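Notes on Furnishing a Shared Workroom
May 14, 2026

The relocation of our office from Lendon to the second floor of the Guerra building has now been completed, and several readers have asked how the shared workroom was furnished. I set out the decisions below for the benefit of anyone responsible for a similar room. The floor area available to us was limited, and the lease did not permit any alteration to the walls.

## The table

The principal purchase was a square table in white, ordered from Etby at a price of 200 dollars. A larger rectangular model was considered and declined. It would have obstructed the route between the desks and the shelving, and our staff seldom gather in groups that would require it. The square table may be approached from all four sides and can be moved by two persons when the floor is to be cleaned.

It was agreed at the outset that the table would remain available for common use. Personal belongings are to be removed at the close of each working day. Compliance has been uneven, particularly in wet weather, and a stand for umbrellas has been requested from Pirine under order 1377.

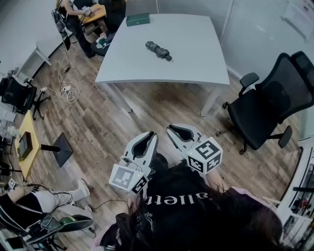 *The square table in the workroom, with a folded umbrella on top.*

## Seating and floor

The mesh office chairs were retained from the former premises. They are on casters, and I had some concern regarding the effect of these on the wood-look planks. Protective mats were priced at 166 dollars for the set. The purchase has been deferred until July, when the condition of the floor will be reviewed.

Bags present a further difficulty. No hooks were provided in the original plan, and belongings are accordingly placed on the floor beside the desks. A low bench with storage beneath it has been proposed. My own preference is for a row of open compartments near the entrance.

## Use of the room

The workroom is now in regular use by several people at a time, including those whose work is carried out standing. Space to stand and turn was given priority over additional desks, and I remain satisfied with that decision.
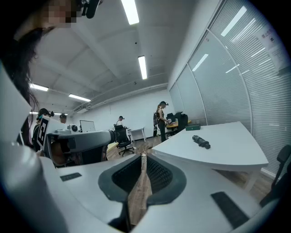
A reader of the earlier post on the relocation, signing as Fernhill, wrote that open compartments fill with unclaimed items within a month, and that a closed bench would be the wiser purchase. Fernhill also advised placing the umbrella stand beside the door, so that water is not carried across the planks.

The second recommendation has been adopted. The matter of the bench will be decided once the Pirine order has been delivered and its dimensions confirmed against the space beside the door.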